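Sodville Cell: Setup and Upkeep
Student project report, June

What we had to set up: one two-arm cell in the simulator, hand on the left (the Pesura model), parallel gripper on the right (Drarnico). Table task, dishes.

Left hand first. Thumb joint limits were wrong in the file, 2 of them swapped. Fixed. Gripper was harder — it closed too far and the cup jumped away. Lowered the closing force, set the solver to 19 steps, ran it again. About 3000 resets so far.

Upkeep: reload both arms after evry crash, check the wrist zero, save the log. Run 1840 is the one we compare against. Still to do — contact settings for the plate, they are just the defaults.

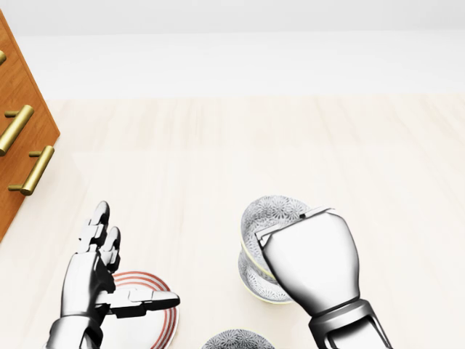

Fig. 1. Simulated cell, patterned glass cup in the gripper, left hand at the plate.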